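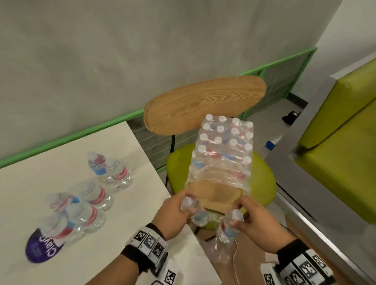 从整包瓶装水中取瓶,操作者双腕佩戴印有方形标记的定位块。

机械臂拽落整包饮用水,Mukberg暂停拆包取瓶作业

机器人集成商Mukberg公司2月在Restavau一处试用点发生一起机械臂异常动作事件。一台双臂补货机器人在从塑封包装中取瓶时,夹住了撕开的塑料膜并继续上提,将整包瓶装水带离支撑面,随后摔落在地。事发时旁边有两名工作人员,其中一人脚背被砸中,经检查为软组织挫伤,没有骨折,当天下午回家休息。

公司在事发次日停用了同一控制程序下的全部拆包取瓶功能。搬运整箱货物和擦拭桌面等其他功能未受影响,仍在使用。

出事的机器人型号为Frandsen,安装在试用点的员工休息区,平时负责把成包的饮用水拆散,一瓶一瓶摆到桌上。按照试用点的值班记录,事发在上午10时左右,当时包装已经开口,机器人取走了前几瓶,接着右臂伸向开口处,夹爪闭合时没有夹到瓶颈,夹到的是垂下来的一片塑料膜。腕部测得的拉力随即升高,但程序没有停止,右臂按原定轨迹继续向上抬。

“我听见膜绷紧的声音,回头时整包水已经歪过来了。”当时在场的试用点主管Halfdan Þrastardóttir说。她按下了急停按钮,机械臂停住,水包则已经滑出。

Mukberg的安全工程师Natsumi Murakami介绍,初步排查发现了两处问题。一处在控制程序:拆包时撕扯塑料膜本来就需要较大的拉力,开发人员因此把这一阶段的受力上限调高,而转入取瓶阶段后,上限没有恢复到原值。另一处在示范数据。机器人的取瓶动作由人工示范训练而来,示范者手腕上戴着带标记的腕带,系统通过头部位置的相机识别标记,换算出双手的位置。如果标记转到相机看不清的角度,或者有一部分出了视野,换算出的位置就会出现偏差。

按照规定,这类片段应当在入库前剔除。复查结果显示,有436段取瓶示范没有经过这一步筛选就进入了训练集。其中不少片段里,记录下来的手部位置比实际位置偏低几厘米,有的正好落在包装开口下方的塑料膜附近。

Murakami说,目前还不能断定偏差数据直接导致了这次夹膜。“同样的程序和同样的模型,之前在试用点运行了超过62小时,没有出过类似情况。我们要把两个因素分开测,现在只能说它们都不应该存在。”

示范数据由数据服务公司Mindstead提供。该公司采集负责人Villads Steinarsdóttir确认,筛选步骤被漏掉,原因是入库脚本更新后,一项检查默认处于关闭状态,质检人员看到的报告里仍然显示“已通过”。她表示,公司已经恢复这项检查,并把涉及的片段全部撤回,重新处理后再交付。采集过程本身没有发生人员受伤。

对于示范内容是否合适,双方的看法不完全一致。Mukberg方面认为,示范者往往一手抽出一瓶、另一手同时去拿下一瓶,动作快,膜也跟着晃动,机器人学起来容易混淆。Mindstead则认为,双手同时取瓶是交付要求里写明的,示范者照做没有问题,应当由使用方在控制环节设置受力保护。

试用点所在的楼宇由Guðlaug Oddsson管理。他说,休息区的机器人作业范围原先只在地面贴了一圈胶带,员工接水、拿水时经常从旁边走过,有时还会站在里面等。事发后,楼宇方面要求加装可感应人员进入的装置,有人进入时机械臂必须停止。Mukberg同意加装,费用由其承担。

受伤员工已经返回岗位。休息区的饮用水目前改由保洁人员拆包摆放,机器人断电后仍留在原处,等待工程人员取回夹爪和腕部传感器做进一步检测。

Mukberg已向使用同型号机器人的客户发出书面通知,要求在程序更新前不要自行打开拆包取瓶功能,也不要手动修改受力上限。通知还提到,如果夹爪已经勾住塑料膜,应当先按急停,再用剪刀把膜剪断,不要用手去拉扯包装,也不要试图让机械臂反向运动来脱开。

更新后的程序将在每次切换动作阶段时重新载入受力上限,并增加一项判断:夹爪闭合后的开度如果明显小于瓶颈直径,机械臂应当松开并退回,由人员确认后才能再次尝试。负责测试的Brynhildur Sveinbjörnsson说,测试会使用真实的塑封包装,包括膜被撕成长条、纸托露出、剩余瓶子倾斜等几种状态。以往的测试多数用的是刚开口、瓶子排列整齐的包装。

她没有给出恢复使用的时间。试用点方面表示,收到测试报告之前不会重新通电。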